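Horkar Under-Sink Water Filter
Installation and Care Guide
Section 4: First Flush and Cartridge Replacement

Complete Section 3 (Mounting the Bracket) before starting. Replacement cartridges are sold under part number 109 and fit all Horkar single-housing units.

Tools and supplies: housing wrench (supplied), bucket, dry cloth, food-grade silicone grease.

CAUTION: Connect to the cold water line only. Do not use grease or sealant that contains petroleum. It will swell the O-ring and cause leaks.

4.1 Replacing the cartridge

1. Close the inlet valve by turning the lever a quarter turn clockwise.
2. Open the filter faucet and leave it open until the flow stops.
3. Place the bucket under the housing.
4. Fit the wrench over the ribs of the housing and turn to the left. Support the housing with your other hand. It is full of water and will drop when the last thread clears.
5. Lift out the used cartridge and discard it with household trash.
6. Wash the housing with warm water and dish soap. Rinse well.
7. Remove the O-ring, wipe the groove clean, and inspect the ring for cuts or flat spots. Replace it if damaged.
8. Apply a thin film of silicone grease to the O-ring and press it fully into the groove.
9. Insert the new cartridge with the arrow pointing up.
10. Thread the housing on by hand until it stops. Do not use the wrench to tighten.

Note: If the housing will not turn in step 4, press the red pressure release button on the cap and try again.

4.2 Flushing

1. Open the inlet valve slowly and check the housing and both fittings for drips.
2. Open the filter faucet fully and run it for 8 minutes. Discard this water.
3. Close the faucet, wait 59 seconds, and check the fittings again.
4. Reset the cartridge timer. The display will show 140 days.

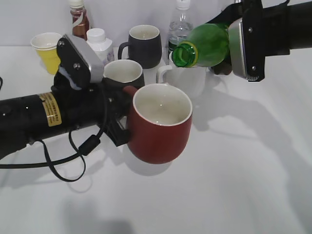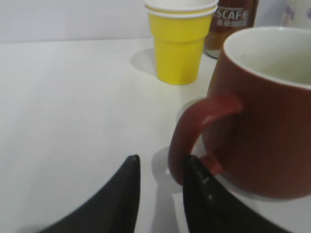 Carbon fines are the most common cause of service calls after a cartridge change. These are fine black particles released by a new cartridge, and they are harmless. To check for them, draw a sample after flushing and let it stand. Use a cup with a pale inside, such as the red mug with the white interior in the first picture, so that dark particles show against the bottom. If any are visible, repeat steps 2 and 3 of 4.2 and draw a new sample. Cloudiness that clears from the bottom up is trapped air and needs no action.

Trasura faucets: unscrew the aerator before flushing and refit it afterward.

Section prepared by Rochelle Nakamura, Product Documentation, Clalldale.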